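Gidwood site, Cell 326: tabletop pick and place, arm and gripper
Inspection checklist with comments
Revision: February. Replaces the Arnholm sheet.

Status marks: OK / Attention / Fail / N/A. A comment is required for anything other than OK.

1. Before entry

1.1 Arm parked, drive power off, key removed. OK
1.2 Lock fitted to isolator. OK
1.3 Emergency stops, pendant and door. OK. Pendant stop is stiff but latches and releases.
1.4 Door interlock drops the drives when opened. OK
1.5 Floor clear to 900 mm on the open side of the table. Attention. Spare pallet left against the guard post. Moved during the inspection.

2. Arm and mounting

2.1 Base bolts, paint marks in line. OK
2.2 Play at joints with brakes on. OK
2.3 Cable jacket at wrist. Attention. Light rubbing where the cable passes the second clip. Sleeve to be fitted at the next stop.
2.4 Oil or grease at joint covers. OK
2.5 Tool flange screws, torque checked at 14 Nm. OK

3. Gripper

3.1 Fingertips free of chips and burrs. OK
3.2 Both fingers close on the centre line. Attention. One finger arrives slightly early. Within the limit on the Sutherland fitting sheet, so left as it is, but check again next time.
3.3 Finger screws. OK
3.4 Air line and fittings. N/A. Electric gripper.
3.5 Grip force on the test block. OK

4. Table and lighting

4.1 Surface clean, no sticky residue. OK
4.2 Table height against the stored value. OK
4.3 Overhead view in the Brorkano simulator compared with the cell. Attention. See below.

Item 4.3 is done with the cup and marker layout loaded and the arm over the table. The simulated lamps have to throw the shadows of the arm and gripper in the same direction as the real ones, and with a similar softness at the edges. The white table makes this easy to judge. Check that the marker and the blue-spotted cup can both be told apart from the shadows near them. 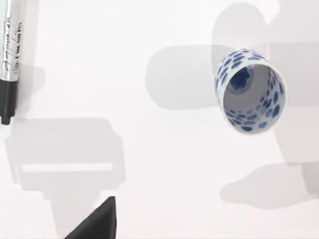 Sutherland asked whether 4.3 belongs on a safety sheet at all, as it stops nobody getting hurt, and would prefer it on the vision setup sheet with the lens and exposure checks. The same reply pointed out that a wrong shadow has twice sent the gripper down in the wrong place at Arnholm, with a bent finger the second time.

The item stays here for now. A gripper that comes down where it is not expected is a hazard during slow-speed teaching, when the door may be open. Attention is marked for the lamp direction only: the rear lamp was swung round during cleaning and no longer matches the stored setting. Reset the lamp first. Do not alter the simulator file to suit it.

5. Restart

5.1 Tools and rags removed from table and base. OK
5.2 Lock removed by the person who fitted it. OK
5.3 First cycle at reduced speed, door shut, hand on pendant stop. OK
5.4 Full-speed run, 900 cycles, no faults logged. OK

Actions open

2.3 Fit sleeve at wrist cable.
3.2 Recheck finger closing.
4.3 Return rear lamp to its mark, tighten the bracket, repeat the comparison.

The cell may run with these actions open. Teaching with the door open is not allowed until 4.3 is closed.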